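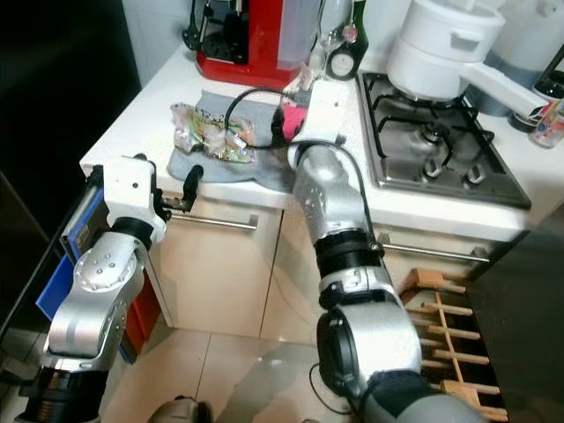
Our break kitchen at Stasix used to be cleaned by whoever had the Friday shift. Since January a two-armed machine has done the counter, the stove and the coffee corner, and the hours that went to cleaning were taken off the schedule. For the 19 of us on the Canby floor, that came to 196 hours over the year. I think the company made a fair purchase and a poor decision about the hours.

The machine does decent work. It is slow around soft things like rags and snack wrappers, and it needs someone to step in when a cord gets in its way. That someone is usually Anneli Tikkanen, who was hired to pack orders. Her job title has not changed and neither has her pay. On a bad day she leaves her station four times, and her packing rate is still measured as if she had stayed put.

Chaminda Debnath, our shift lead, disagrees with me. He says people complained about kitchen duty for years and now complain that it is gone. He has a point. I hated scrubbing that stove. But it was paid time off my feet from the line, and I talked to people from Prutine next door that I never see anymore.

Management says the change saves $3050 a year. I would like $400 of that to go to whoever looks after the machine, with the task written into the job and the time taken out of the packing count. The rest can stay where it is. If a machine needs a person standing by, that person is working, and the schedule should say so. Right now it says Anneli is packing.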